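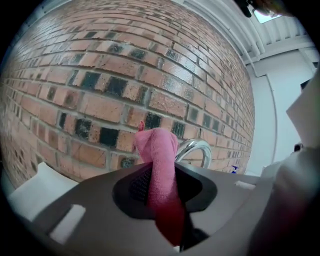
Figure 6. Red-brown brickwork with darker glazed bricks scattered among the paler ones; pale grey joints.

6. What people say about their walls

I came to this part of the study sideways. The plan was to write about rents in Kostelgate between the wars, and I spent most of a winter on that, but whenever I knocked on a door to ask about rent books I ended up being told about bricks. People wanted to talk about the dark ones. Why are they there, who put them in, were they cheaper, are they bad luck? After a while I gave up steering the talk back to rent and started writing the answers down.

So I put a short letter through every door in the six streets that the old Beaudoin works is supposed to have supplied. That came to 1,731 letters, and I got 215 replies, a few of them running to several pages (one had a pressed fern in it, which I have kept). I know that isn't a wonderful return. It also leans heavily towards people who have lived in the same house for a long time, and I've tried to bear that in mind all the way through.

The story I heard most often, from 86 of the people who wrote back, was that the dark bricks were spoiled ones. They'd sat too near the fire in the kiln, the yard couldn't sell them at full price, and the builders slipped them in where they thought the owner wouldn't look. It's a good story and part of it is sound. Bricks fired hard and close to the heat can come out dark and shiny, and yards did sell them off separately. But it doesn't fit very well with where the dark bricks turn up, which is quite often on the street side at eye level. If you were hiding something you'd put it round the back by the coal store.

The second story is that the bricklayers chose them for looks. Tarek Bennani, whose thesis on the Skaltex mill housing I have leaned on shamelessly in section 4, takes this view, and he has the better paperwork. He found a foreman's daybook for the mill streets with an order for "blues and darks, mixed, for the fronts". You don't write that down and pay for it if you're getting rid of rubbish. I'd only say that one order for one row of houses can't speak for a whole town, and Tarek and I have gone back and forth on it by email for longer than either of us would like to admit.

Then there are the family stories, which I find I care about more than the other two. Several people told me that a grandfather or great-uncle had laid a particular brick and that they could point to it. One woman touches hers when she goes out. I can't test any of that against a daybook and I haven't tried. What matters for the argument in section 7 is that the stories belong to the house and get passed on with it. People who had bought from strangers told me the stories of the strangers' families, sometimes with the names muddled, and told them with real feeling. 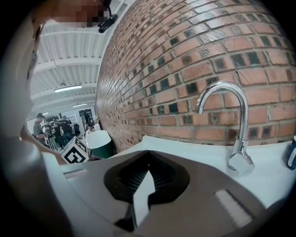

Kostelgate, Wednesday, November 15, 2023

I went back to talk to Sheldon McKinnon, a retired pointer, mostly to check my wording on mortar. He put me right on two things. I had been writing "cement" all through the draft where I meant lime, and I'd assumed that any pale joint was an old one. Not so, he said — plenty of the pale joints in those streets are repairs, and you tell them by the edges, where a neat modern joint sits against a brick that has lost its corner. I have since gone through my notes and crossed out every date I had guessed from the colour of a joint. It was most of them.

He was also rather firm about the spoiled brick story. In his experience the hard dark bricks were a nuisance to lay, as they don't take up water from the mortar and they slide about on the bed, so a man on piece rates wouldn't thank you for them. I had not seen that point made in print. It counts a little in Tarek's favour, and I've told him so.

The replies were sorted by street before I read them for themes. The sorting is set out in the appendix, along with the letter itself and the two follow-up questions I added in October.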